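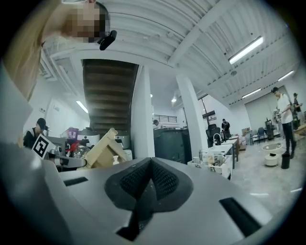

Vol. 2, p. 14

Borrowed line poem

A borrowed line poem is a poem that starts from, ends on, or is built around a line somebody else wrote. You'll also see it called a lift, a graft, or (in older workshop handouts) a "guest line" poem. I've been writing them for years, and I volunteered for this entry mostly so I could finally sort out in my own head what counts as one and what doesn't. I'm still not sure I managed it, but I had a great time trying!

What it is

The basic idea is simple. You take one line from a poem you didn't write, you put it somewhere in a poem you did write, and you say where you got it. The line can sit at the top like a front door, or it can turn up halfway down, or it can be the thing the whole poem is walking toward. Most people put it first, and I think that's the easiest way in, though it also gives you the hardest second line you'll ever have to write. You've got this polished thing sitting there, and then it's your turn.

Some people use italics for the borrowed part. Others leave it in plain type and put "after" and the poet's name under the title. I do both, which a couple of editors have told me is overkill.

How it differs from its cousins

People mix this form up with the cento all the time. A cento is made completely out of other people's lines, stitched together, with nothing new in it except the order. It goes back to the ancient world, when poets cut up Virgil and Homer to tell different stories. A borrowed line poem has one lifted line, or at most a handful, and the rest is yours.

The golden shovel is closer. There you take a line and use each of its words, in order, as the last word of each of your own lines, so that someone reading down the right-hand edge gets the original back again. It's a wonderful form and it makes me want to throw things. If your source line ends up giving you "of" and "the" in a row, good luck to you.

Then there's the glosa, an old Spanish court form. You open with four lines from another poem and write four ten-line stanzas, each one finishing on one of those lines in turn. The sixth and ninth lines of each stanza traditionally rhyme with the borrowed tenth. I've finished exactly 2 of these in my life and only like one.

Erasure and blackout poems work the other way around. You start with a whole page of somebody's text and take words out until a poem is left. I wouldn't file them here, but the people who run the Tamis reading series do, and they've been at it longer than I have.

The Skaltus rules

If you came up through small online poetry challenges, you may have met the version that went around on the Skaltus boards. It asks for 14 lines, with the borrowed one in sixth place, so you have to write toward it and then away from it again. There's no rhyme scheme. You're also supposed to pick a source line that you remember without looking it up, and only check the wording once the draft is done. I love that part. Half the time I find out I'd been carrying a slightly wrong version around in my head, and then I have to decide whether to fix it (yes, always fix it, or else call it a misquote and own up).

Kozma, the little print magazine, ran a whole issue of these one September. The poems were all over the place in quality, mine included, but reading them in one sitting was a treat. Several people had picked lines about weather. I suppose weather is what sticks.

Choosing a line

A line that's too famous tends to swallow whatever you put next to it. I tried one once with a very well-known line about roads in a wood and the poem just lay there looking embarrassed. Quieter lines are better company. I look for something that leans a bit, a line that stops before its sentence does, or one with a verb that wants something to happen next.

Line length matters more than I used to think, too. If the borrowed line has a strong meter and you write in loose free verse, readers will hear the seam. Sometimes that's a nice effect! Sometimes it sounds like a radio switching stations.

Credit and permission

Always name the poet and the poem. For older work in the public domain that's a matter of good manners, and for living poets it's manners plus caution. Short quotations are often fine, but rules vary from country to country and magazines have their own policies, so check before you submit. Pomine, which publishes chapbooks, asks for a source list at the back with every borrowed line matched to its page number. I grumbled about putting mine together and then ended up reading the other poets' lists before I read their poems.

Writing to a living poet to ask is worth doing as well. I've done it a few times, usually at one in the morning when I had no business sending email, and the replies have been kind. One poet asked to see the draft and sent back a borrowed line of mine in a poem of her own, which I've got pinned over my desk.

See also: cento, epigraph, glosa, golden shovel, found poetry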